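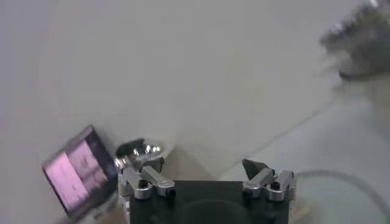

Fig. 7 — Pince vue de dessus, doigts écartés, pince vide.

7. Préparer la démonstration pour les visiteurs

Cette section s'adresse à la personne qui tient le poste pendant une journée portes ouvertes. Elle suppose le bras Ultau déjà calibré (section 4) et le café déjà servi.

7.1 Avant l'arrivée du groupe

1. Mettez le contrôleur sous tension et attendez la fin de l'initialisation.
2. Chargez le programme « Visite ». Le programme « Visite_final » est plus ancien, ne cherchez pas.
3. Réglez la vitesse sur 40 mm/s. À 200 mm/s, le public applaudit davantage, mais le service sécurité de Zestelgate beaucoup moins.
4. Contrôlez à la main le serrage des vis des doigts. Une vis qui tourne se resserre avant la visite.
5. Lancez un cycle à vide, pince ouverte.

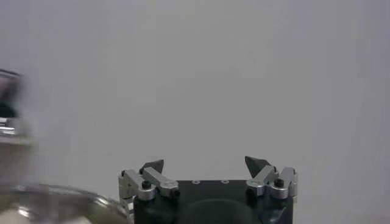

6. Si le cycle s'achève sans alarme, ramenez le bras en position de repos et n'y touchez plus. La tentation d'un dernier petit réglage est forte — à Udine, elle nous a coûté une matinée.

ATTENTION : maintenez les visiteurs à 700 mm au moins du bras. Les enfants respectent la ligne au sol. Surveillez plutôt les ingénieurs.

7.2 Pendant la démonstration

1. Annoncez chaque mouvement à voix haute avant de le lancer.
2. En cas de prise manquée, appuyez sur Pause, puis sur Reprise. Évitez de parler d'apprentissage.
3. Ne laissez personne tendre un téléphone, un badge ou un doigt à la pince.

Remarque : la question « et il va remplacer qui ? » revient à chaque visite. Adressez-la à Sofia Makris, qui a de la patience.

7.3 Après la visite

Coupez l'alimentation du bras, puis celle du contrôleur, et notez les alarmes dans le registre Shemweta. Le code 185 se consigne aussi, même si tout le monde a cru que l'arrêt était prévu.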